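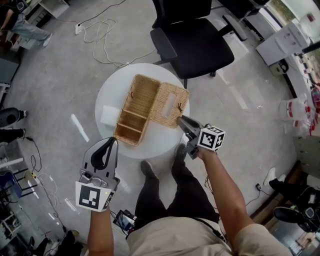 Welcome to the basket page! I've been hooked on woven storage boxes for years now, and my shelf at home finally ran out of room in March, so I thought I'd share a few of them before I start giving them away to my sisters. Everything on this page is wicker or close enough to it, and I've jotted a line or two with each.

The wicker tissue box. Light tan, three compartments in the lower body, and a hinged lid with a slot for the tissues. I love a box that does two jobs (tissues up top, and all the little stuff that wanders around the house goes in the sections). The small brown clasp is my favorite bit, it makes the thing look like a tiny picnic hamper!

On the round white table. Tan wicker on white is such a nice combination, and I've been trying to talk my husband into a white table ever since. We have dark oak, and every basket I own disappears on it.

The sponge. Yes, the white block next to the box gets a line too! For dusty wicker I use a barely damp sponge on the outside, then a soft old toothbrush along the weave, and I leave the lid open overnight.

If you're shopping for something like it, Derex had a rack of woven boxes last time I went, around 28 dollars for the middle size. Measure your tissues first, because I came home with one that was too short and had to take it back the same afternoon.

Contact | © Grultach Basket Pages | Back to top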